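Shared Workshops Turn to a Practical Problem: The Storage Bin

Members of the Nulville Community Workshop have spent much of the past year on a modest undertaking. Their aim is a tabletop robot that can take small parts out of a plastic storage bin and put them back again, built and maintained by people who have other jobs during the day.

The project, known as Trullau, began in April of last year with a donated workbench and 4 members. It now occupies one side of the workshop's main room, where a table covered in bright blue faces a black rail that carries the robot mount.

"We agreed early that we would work with containers people already own," said Wiesława Baran, who coordinates the project. The group uses clear household boxes of the type sold for closets and garages. The label on one of them, from the Tenma brand's ROX line, promises that its locking handles give a tight closure.

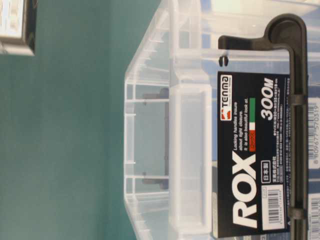
Learning to See Through Plastic

Clear plastic has proved the most demanding part of the work. Ribs and molded corners catch the overhead light, and the color of the table shows through the walls and floor. Early software written by Roman Duda treated these bright lines as solid objects and sent the arm toward them.

The group responded by recording about 200 practice runs under ordinary room lighting. Containers are sometimes nested, so that the system must deal with two rims at different heights before it reaches the item it has been asked to find.

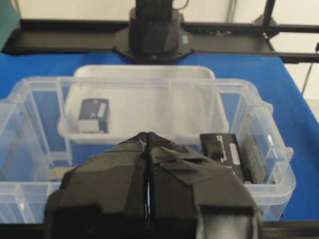
The gripper closed in front of the large bin, with a smaller translucent container nested toward the back.

Mieczysław Dudek, a retired machinist, is responsible for the gripper. He has redesigned the fingers seven times. The earliest were too blunt to pass between an object and the wall of the bin, and a later pair bent under load. Each version is kept in a drawer with a note recording its faults, and new members are asked to read the notes before they propose changes.

Dark parts lying together are a frequent test. Black items offer few edges that a small wrist camera can separate, and an open, slotted shape may present several places to grip, only some of which will hold.
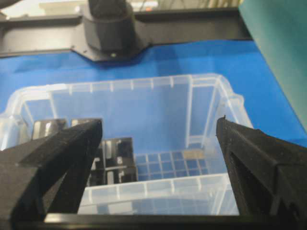 Funding has remained small. The Sterkley Foundation awarded the workshop a grant for motors and cable, and Bednarek, a local hardware supplier, provides fasteners at cost. Members contribute the remainder through dues of 70 dollars a year.

Genowefa Krawczyk, who keeps the build log, said the group intends to publish its drawings and parts list once the wiring has been simplified. Two other workshops have asked for copies. The present cable routing, she noted, still requires an experienced member to be in the room whenever the arm is moved to a new position.

Trullau meets on weekday evenings, and new members are admitted after a safety session led by Despina Katsaros. The next session will cover emergency stops and the replacement of gripper fingers.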